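Ticket 264
Opened: 5/15/24
Product: Postma label printer, desktop model
Software: Dakement print server
Site: Cerkulow, second floor
Status: Closed

Problem reported
Labels sent through Dakement print fine for a while, then start to drift. The text moves down a little on each label until the bottom line of the address lands on the next one. Pausing the queue and feeding a blank label fixes it for a short time. Printing straight from a laptop over USB does the same thing, so we don't think the server is the cause.

Labels are Zundex stock, 4000 to a carton. The old stock ran out earlier in May and the drift started a few days later.

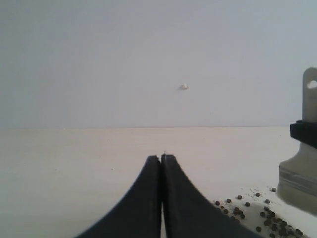
Attachment 1: tabletop, pale surface with a few specks of dust.

Step 1
Cleaned the print head and roller with alcohol wipes. Ran 25 labels. Drift came back before the end of the run. No change.

Step 2
Ran the sensor calibration from the front panel (hold Feed until the light blinks twice, then let go). The printer fed several blanks and stopped in the right place. Ran another 25. Better, but the last few were off again.

Step 3
Checked the media settings in Dakement. The gap between labels was still entered for the old stock. Zundex uses a smaller gap. Changed it, saved, and restarted the print service. The queue took nearly 15 minutes to come back because of held jobs from the morning. Cleared those by hand.
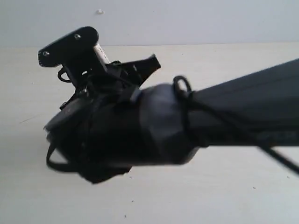 After the restart, the first job came out with the text in the right place. The driver on the laptop keeps its own copy of the gap setting, so it had to be changed there too. Anyone who prints over USB will need the same change on their own machine.

Step 4
Calibrated again with the new setting and ran a full batch of shipping labels. No drift. Reprinted the bad labels from the morning and threw out the old ones.

Resolution
Wrong gap value in Dakement and in the local driver after the change of label stock. Corrected both and recalibrated.

Follow-up
Old stock profile is still in the list. Please leave it there until the return labels have been moved over. Reopen this ticket if the drift comes back on the current roll.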